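Fimbridge Rebounder Review: A Season of Shooting Pucks in the Garage
Posted 2026-05-07

I have wanted a proper passing rebounder for as long as we've had a kid in hockey, and I talked myself out of it every spring. They're bulky, the good ones cost as much as a decent pair of skates, and I always figured a two-by-four with some old bungee cord would do the same job. Well, I built that thing, and it lasted one afternoon. So last fall I gave in and ordered the Fimbridge, and now that the season is done and the rink ice is out until August, I feel ready to say something useful about it.

First, what you get. The Fimbridge is a long, low steel bar with a thick rubber band stretched between two posts, and you pass the puck into the band and it comes back to you. It clamps to the edge of a shooting pad or a set of dryland tiles. Ours came with 3 bands in different strengths, the clamps, a little wrench and a folded sheet of instructions that I lost almost at once and never really missed. Putting it together took me 19 minutes, and I am slow with that sort of thing and had stopped to look for my reading glasses.

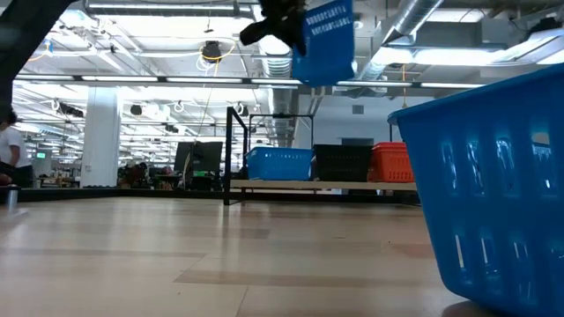

Blue basket with slotted sides on a light wood floor.

Now for how it plays, which I know is why you're here! The middle band is the one to start with. A firm forehand pass comes back flat and at a pace a ten-year-old can handle, and a soft one comes back soft, so you do learn something about how hard you're passing. The light band is fine for little ones, though a full-size puck tends to die halfway home. The heavy band is a lot of fun and a bit of a menace – I took one off the ankle in my slippers in April and have worn shoes ever since.

Angles are where it beat the other one I've used. A teammate's family has the Jasa, the triangle-shaped model, and we borrowed it for a couple of weeks to compare. The Jasa is lovely for give-and-go work since you can skate or walk around it, but its bands sit a touch high, and pucks kept slipping underneath on our tiles. The Fimbridge sits right down on the surface. I can remember only a handful getting under it, all of them on the seam where two of my tiles don't quite line up (my fault, and one day I'll fix it).

We got into the habit of doing passes before supper. My son keeps his own tally on a scrap of cardboard taped to the freezer, and his best stretch so far is 997 passes in a single week. He was furious not to reach the thousand. I thought it was wonderful, and his backhand is a different thing altogether from what it was at tryouts.

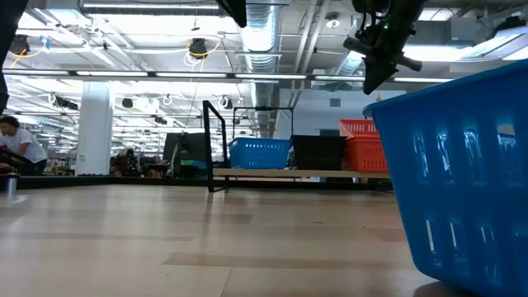
What I didn't love

The clamps. They hold nicely on a thick pad, but on thinner tiles they creep, and after a long session with the heavy band the whole bar had usually slid back a few inches. I ended up cutting a strip of old yoga mat to go underneath, and that helped a great deal. For the price I'd have liked a rubber foot in the box.

The bands also pick up grit. Ours started to look chalky by midwinter, and the middle one now has a small nick near the left post. It hasn't spread, but I keep an eye on it. Replacements are 23 dollars each, a bit steep for a piece of rubber, and the shop I use (Ruven, who have been good to us over the years) had to order one in for me.

It's noisy, too. The posts ring when you miss the band, and if your garage shares a wall with a bedroom, you will hear about it.

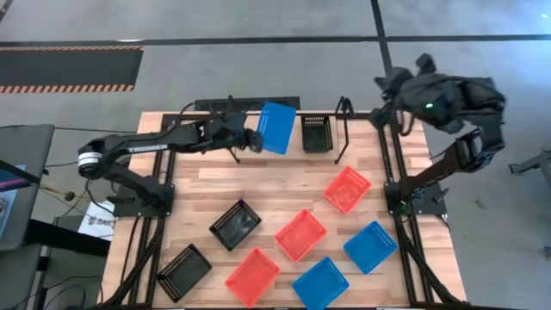

Who should buy it

If you've got a player somewhere between eight and fifteen and a flat bit of floor, I'd say go ahead. Grown-up beer league types will enjoy it as well, with the heavy band on and sensible shoes. Goalies can skip it, and so can anyone who mostly wants to shoot – get a good net and a tarp for that. If your space is really tight, have a look at the short Vukčević bar. I've only tried it in the store, so I can't tell you how it wears, but it was light enough to carry in one hand and seemed sturdy.

I'm giving the Fimbridge four pucks out of five, with the missing one going to those clamps. We'll be using it all summer, and I'll come back and update this if the nicked band lets go.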